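The Register on Rerska

Left the car at the Wellgate turnaround at ten past five. Dark still. One other car there, frost on the glass, a map face down on the dash. Didn't think much about it.

The road goes up through second growth for 2 miles and then quits at a washout. After that it's boots and elbows. I had the old route notes in my pocket, the ones my sister typed out before she moved east. Stay left of the creek. Don't trust the cairns. Second gully, not the first. She'd underlined second.

I took the first. Of course I did. It looked so much better, clean snow, a nice easy angle, and forty minutes later I was standing under a wet black wall with nowhere to put my hands. Back down. Lost most of an hour. Said some things out loud to the wall.

Second gully then. Loose. Every step up, half a step back. Sun on the Zukley side by now and me still in the shade, fingers like wood. I kept seeing tracks. One person, small boots, going up. None coming down.

At the notch the wind got hold of me and I sat behind a block and ate half a sandwich. You can see Gaillard from there, the whole long back of it, and teh glacier tucked in underneath like something spilled. Gaillard gets the crowds. Rerska is 654 feet lower and gets goats.

The saddle drops more than you'd think. Then the last hump, which is not the last hump. Then another one. I'd been told there were two and still I swore at the second.

Summit, 11:20. A rock pile, a bent pipe, the jar wedged under a flat stone with its lid rusted on. I had to beat it with the axe handle. Inside, a pencil stub and a notebook gone soft as bread. Most pages stuck together. The last one wasn't.

March 14, 2025. Clear, cold, alone. Came up the second gully like you're supposed to. Going down the north side to see where it goes.

That was today. That was this morning, in fact, the pencil still shiny on the page. I stood up and looked north. Snow, a long ramp of it, and then the edge where it rolled over and I couldn't see any more. The tracks went down the ramp. Neat, not hurrying. They went to the edge and over.

I yelled. Nothing. Yelled again and got it back from Gaillard a second late, in a voice I didn't like. 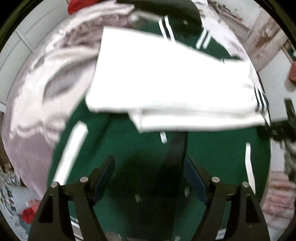
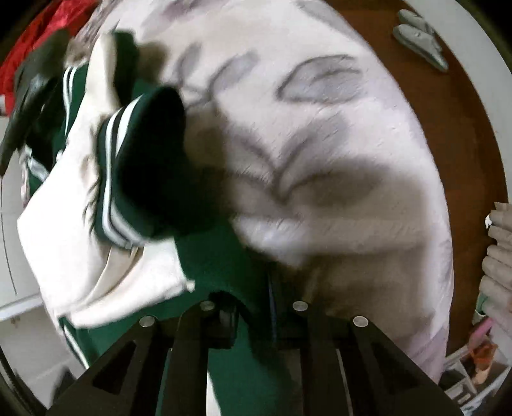
I should say I'm not brave. I'd planned on being home by supper. I wrote my name under the other entry, and the time, and then I added Following, and screwed the lid on as far as it would go.

The ramp was firm. I faced in where it steepened and kicked down, one foot, other foot, axe. Close to the edge I stopped and leaned out as far as I dared. Below me the snow ran on, easier than it looked, down into a bowl I hadn't seen on any map. A frozen lake in the bottom of it. Small trees. And out on the middle of the ice a person sitting on a pack, pouring something from a thermos into a cup.

They looked up. Lifted the cup.

I started down agian, slower.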